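Forum moderation checklist – Nevlow help boards
Checked by: Marcela Brabec
Second reader: Đạt Kim
Date of check: 2024-04-23
Previous check: November

Each item is marked OK, FIX or WATCH. Comments are from the person who did the check unless another name is given.

1. Flag queue

1.1 Flags are seen by a moderator within 2 days.
OK. The oldest open flag was from the night before.

1.2 Declined flags carry a written reason.
FIX. Of the 20 declined flags I read, 16 had only the stock message. The stock message tells the member that the flag was reviewed and no action was needed. A member who flagged a comment posted as an answer learns nothing from it and will flag the next one the same way. Please write one line of your own under the stock text.
Comment (Đạt Kim): Agreed for answer flags. For spam flags I would leave the stock text alone.

1.3 Moderators do not handle flags on their own posts.
OK. The Jirnlow tool now hides these. Before November it only showed a yellow note, and the note was easy to click past.

1.4 Flags from new accounts are treated the same as the rest.
WATCH. Nothing wrong found, but the default sort order puts members with a long flag history at the top. New members wait longer on busy days.

2. Deleted posts

2.1 Deletion reason is filled in.
OK, with one exception in the scripting board. The moderator has been told and has added it.

2.2 Author gets a notice that says how to appeal.
FIX. The notice still links to the old Londuneo contact page. The link loads, but the form on it goes to a mailbox we stopped reading when the boards moved. I sent a test message and got no bounce, so members would have no idea it wasn't received. Change the link and look through the old mailbox for anything that came in.

2.3 Posts with passwords, keys or home addresses are removed from the edit history too.
FIX. This is the most serious item in this check. Three removed posts still showed the full text in the history view to any member who was logged in. I have cleared those by hand. Deleting the post and clearing the history are separate buttons, and the second one sits under the "More" menu. Until Jirnlow is changed, do both and write "history cleared" in the log.
Comment (Đạt Kim): I have asked for one button. No date yet.

3. Accounts and access

3.1 Every moderator account uses two-step sign-in.
OK.

3.2 Former moderators have been removed.
FIX. Two accounts still had full rights. Neither had been used. Removed during the check.

3.3 Shared login for the Mạch board has been closed.
WATCH. The password was changed, but the account is still open because the weekly thread is posted from it. Move the thread to a named account, then close this one.

3.4 Backup moderator named for each board.
OK for all except hardware. Marcela is covering for now.

4. Review queue for low-quality posts

4.1 Reviewers disagree openly, and split votes go to a moderator.
OK. Split votes were passed on the same day.

4.2 Test posts are mixed in to see that reviewers are reading.
WATCH. The test posts have been the same set for a long time and regular reviewers know them by sight. New ones are needed, including a few good short answers, so that we also catch people who vote to delete everything.

4.3 Reviewers who fail the tests are paused and told why.
OK. The pause message is clear. I would cut the second paragraph, which repeats the first.

5. Questions that came in during the check

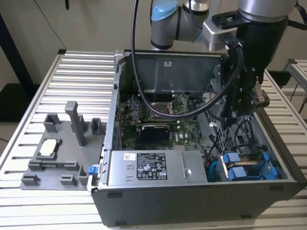

If a flag of mine is declined, can I flag the same post again?
Wait for the post to change or add something new to the flag. A second flag with the same reason will get the same result, and it counts against your flag record. If you think the decision was wrong, open a thread in the Nevlow feedback board and link to the post there.

Who can see that I flagged something?
Moderators only. The author of the post sees that it was removed and the reason given, and your name is left out.

6. To do before the next check

2.3 – clear history by hand on every removal, all moderators
2.2 – new appeal link, old mailbox read through (Đạt Kim)
1.2 – own line under the stock text, all moderators
3.3 – weekly thread moved (Marcela Brabec)
4.2 – new test posts written, owner still open

Items marked OK don't need a reply. For FIX items, write "done" and your name under the comment.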